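**Gripper fingers: which state do you leave the sim cell in when you re-zero?**

**stefanec_l**
Hello all, Ľudovít Štefanec here, some of you know me from the Bident calibration thread back in October. I look after the simulated twin of our two-arm cell at Gedska, which means I'm the one who gets the message when somebody's jaw opening doesn't match the log. I've been re-zeroing both grippers again and I'd love some opinions on my routine before I write it up for the others. Captures below, three from behind a hand and one overall.
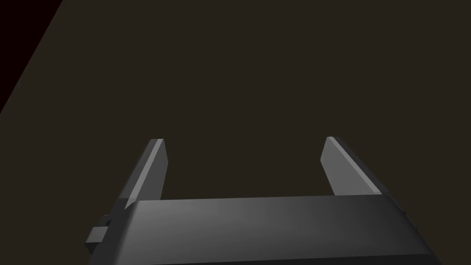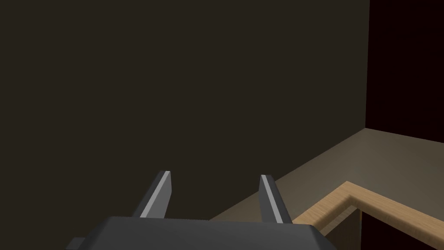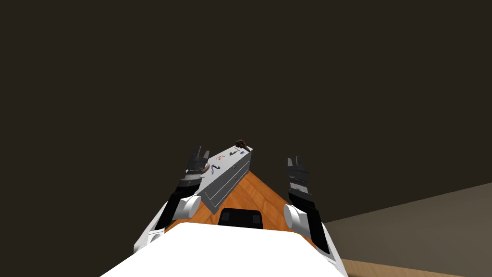
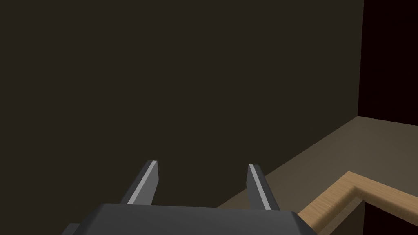 *Third one is the overall view with both arms and the tray; the other three are close views of a gripper, fingers open and nothing in the grasp.*

My habit is to open the jaws fully, park each hand facing something plain, save the joint state, and only then write the new zero. After that I run 41 open/close cycles with no object and compare the last opening with the first. If they differ by more than 2 counts I throw the zero away and start over. It takes a while, but I make a pot of coffee and it's really quite a pleasant part of my day!

**cliltier_mo**
Lovely to see the dark wall again, I spent half of last winter staring at one just like it while our Cliltier config was misbehaving :) I do nearly the same thing as you, except that I clear the tray first. In your overall view the left gripper is right above the end of it, with that little brown ring beside the hand, and I would be nervous closing anything there. A finger touches a part, the contact solver pushes back, and you've saved a zero with a tiny offset baked into it. Ask me how I know (please don't, it was three days).

**hanbench**
I'm going to disagree with both of you, in a friendly way. I wouldn't clear the tray at all. If you take the small parts out you have to put them back, and then the poses are never quite what they were, and someone complains about that instead. Just lift the arm. Our Han script raises each wrist before it touches the jaws, then does the cycles up there and comes back down the same path.

Also, zeroing fully open bothers me. Closed is a real hard stop, pad against pad. Open is wherever the joint limit in the model file says it is, and people edit model files.

**stefanec_l**
@hanbench fair point about lifting, and I think I'll steal that. On open versus closed I'm going to be stubborn a bit longer, because our real hands are referenced open too and I want the twin to follow the same order as the hardware, even where it's a little silly. But I could add a closed check at the end and write both numbers in the log. The last good opening I have on file is 3,470 counts, for whoever wants to compare.

**cliltier_mo**
Both numbers, yes please, do that. And would you save the joint state *after* the cycles as well as before? We had a case where the zero was fine and the wrist had crept, and we blamed the poor fingers for it.

**wrenchandtea**
Long-time reader, first post, so be kind. Is there a reason for 41 cycles? I've been doing 9 on mine and I have never caught a drift in the later ones that wasn't there already.

**stefanec_l**
Welcome, and no, there's no deep reason, it was the number in the sheet I inherited and I've kept it out of affection. Nine might well be plenty in sim. I'll run it both ways on the right arm, with the lift added and the joint state saved at each end, and post the log in this thread when it's done.

**hanbench**
Post the model file version along with it, would you? Otherwise we'll be arguing about the open limit all over again.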